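Budbridge Drum Day, 3 Aug 2024

I paid for my own ticket, which may explain the tone of what follows. The drum day at Budbridge promised "a full education in modern kit playing" between ten and five, and I have been to enough of these to bring sandwiches.

The morning went to Blöndal, who make snares and wanted us to hear shell thickness. We got three drums, the same groove on each, and a show of hands. The drums were tuned differently and had different heads on, so what we were voting for I can't say. The thin one won. It also costs the most.

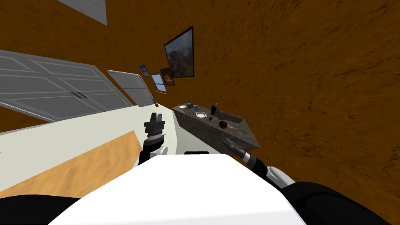

The heads were the same model on all three, Flamby wrote under my first notes on the forum, and only the tuning had drifted in the heat. Fine, I'll take the correction on the heads. A drum that drifts that far before eleven in the morning is still no basis for a vote.

After lunch came the reading workshop, the part I had come for. It was built around the Basska method, a book of 279 short charts with play-along tracks. The claim is that 60 days of it will have you reading big band figures cold. We did five charts in an hour. Two were good, with real ensemble kicks and a sensible way of marking the setups. The other three could be faked by anyone who has heard a shuffle.
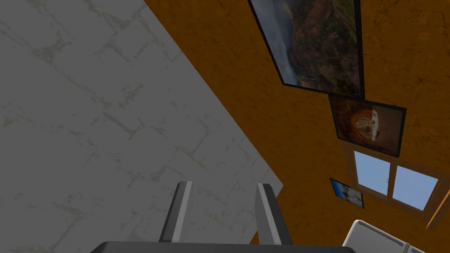 My bigger complaint is that the tracks were played to us first, every time. Once you have heard the brass hit on the "and" of four you aren't reading it, you're remembering it. I asked for one chart without the track and we did get it, last thing, and the room fell apart by bar nine – me included. That was the most useful two minutes of the day.

The practice pad hall was too loud to judge any pad in. I hit a few, as you do, and bought sticks.
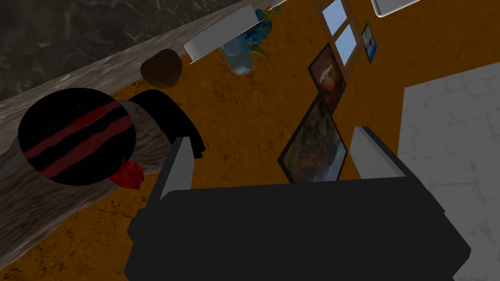
Is the Basska book worth buying if you skipped the day?
Probably, if you can keep your hand off the play button until you've been through the chart twice on your own.

There's another one planned for December, with brushes. I haven't booked.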